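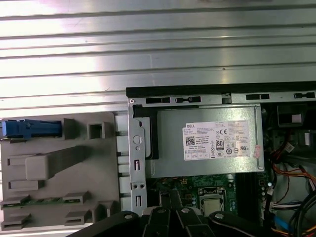 The Morris Technology Center has extended its equipment recovery service to all offices and public libraries in the Lorport district. Since November, desktop computers that have been withdrawn from daily use are sent to the Center's workshop, where staff open each case, check the parts inside and decide which of them may be kept for repairs. The power supply is among the first items considered. Its label, such as the white Dell label on the unit in the open case, is read before anything is unplugged, and the details are entered on the intake sheet. A unit with no readable label is set aside for recycling.

The service is intended to lengthen the working life of equipment already owned by the district. It is carried out with the support of the Cumach Fund, which has agreed to meet the cost of tools and storage for a period of 2 years.

Workshop Takes In Older Desktops for Parts

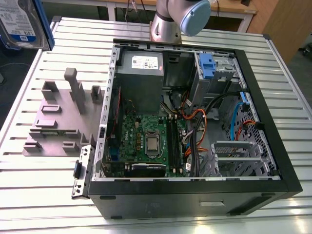 By the Communications Office, Morris Technology Center
Filed under: Workshop and Repairs

Each computer is laid on its side and the side panel is taken off before work begins. Staff then follow the Wonusitz procedure, a written sequence adopted by the Center for all desktop models. The procedure asks that cables be traced from end to end before they are released, and that no connector be pulled by its wires. Memory, drives and graphics cards are recorded separately, each under the inventory number of the computer from which it came.

Offices may send up to 25 computers in one delivery. Larger deliveries must be arranged with the workshop ahead of time, as shelf space is limited — particularly at the end of the budget year. 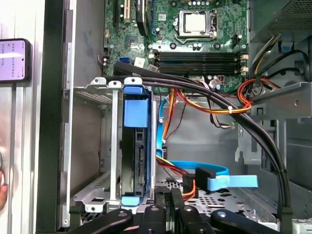

Hard drives are handled under separate rules. A drive that has held office records is logged on arrival and stored in a locked cabinet until it has been erased or destroyed, and the sending office receives a written notice once this has been done. Drive carriers and data cables are kept when they are in good condition. Requests for these small parts have been frequent, and the workshop now holds a modest supply for each of the district's common models.

Departments are asked to remove any discs, memory cards and security keys before a computer is collected. Power cords should be sent in a separate box, marked with the name of the office.

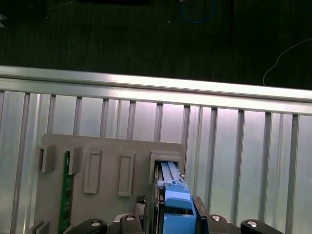

Parts approved for further use are offered first to the repair desk in Lorport and then to the libraries. Any item that has not been requested within 6 months is passed to the district's recycling contractor. Keyboards, monitors and printers are not accepted at present.

A short training session on the Wonusitz procedure is open to technical staff from all participating offices. Each session has 20 places, and requests to attend should be submitted through the department head. Collection forms are available from the Center's front office.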